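About Us

Wanby is a small company for household things, in Ullimville. We sell and rent laundry and drying goods: clothespins, lines, hooks, baskets and trays. My name is Tomomi Takagi and I am the owner. I opened the shop on April 18, 2018, with one shelf of clothespins and a table for sorting them.

I came to this country as an adult, and English is my second language. When I wrote the first version of this page, a friend wanted to correct all of it. I accepted the corrections of spelling and kept the sentences. I hope they are clear enough.

What we do

Most of our customers are small guest houses, day care centers and families. They buy clothespins in bags of mixed colors, or they ask for one color only. A guest house likes to have one color for each floor. A family with many children sometimes gives one color to each child, and then there is less discussion about socks.

We also take clothespins back. You may bring your old ones in any bag or box. We sort them, remove the broken ones, and put the good ones in our second-hand bags, which have a lower price. Last year 269 customers brought something back, and we thank every one of them.

Sorting is the main work of our days. First the pins go into a tray, all colors together. Then we take them out one by one and make small groups.

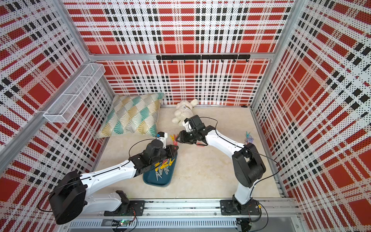
Clothespins in the tray and on the floor beside it.

The second-hand bags come in two sizes. The small bag is for a balcony or a bathroom. The large bag has 1000 pieces, and it is mostly ordered by guest houses before the summer. Please order the large bag early, as we need time to collect enough of the same color. Pink is always the most difficult to complete.

How we check a clothespin

Each pin is looked at alone. It should open easily with two fingers and close again by itself. We look at the middle part, where the two halves meet, and at both ends. If one half is longer or has another shape, it is not a mistake, because some models are made in this way to hang also from a line or a rod.

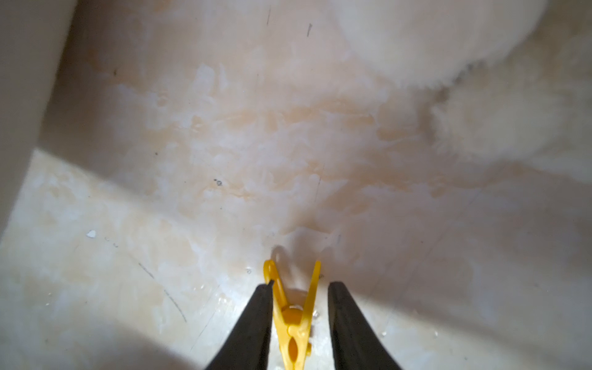 Yellow pins are popular with people who dry their laundry in a garden, for they are easy to find again in the grass. Pale colors are asked for more by customers who hang the laundry indoors.

Who we are

We are 4 people in the shop. Two of us sort and pack, one makes the deliveries in Ullimville, and I answer the letters and do the accounts. Our bags are sewn by Peeters, a workshop in the next street. For larger deliveries outside the town we work with Ovitz, who come every second Friday.

Visit us

You are welcome to come in and choose your colors yourself. Old clothespins can be left at the counter during opening hours. Please take out the broken ones if you have time, but it is not necessary.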